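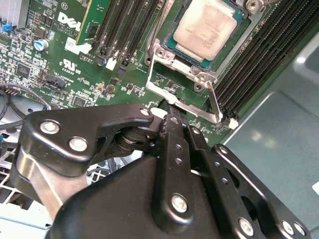
Old office machines, second lives
Prallwood, 8/22/22

Dells, mostly. That's what comes through the door at Bako, the repair workshop behind the Vivthorpe bus depot. Firms clear out a floor, the boxes land here. 1237 since the doors opened, and 71 in August alone.

First job, side panel off. Then a look at the board. Dust tells you plenty. So does the little coin battery, which costs next to nothing and gets blamed for evrything.

The processor is the nervous bit. Lift the lever, swing the plate back, don't touch the pins. Bend one and you're at it with a needle and a magnifier till teatime. 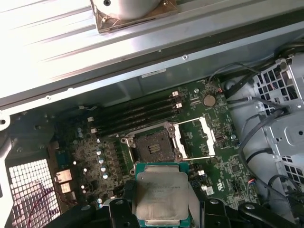

Socket open, plate swung back. The four memory slots are the long black ones.

Old paste comes off with a cloth, fresh goes on, a blob no bigger than a pea. Memory next, pushed down till the latches click. Graphics card if there is one. Power supply gets it's own test on a seperate bench.

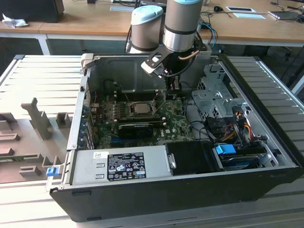

Cases stay flat on their side for all of this, saves wrestling with the weight. A good one takes 10 minutes. A bad one, all afternoon and two pots of tea.

Finished machines go out through Usteo, the lending scheme across the road. Target is 2000. Waiting list is open, ask at the counter.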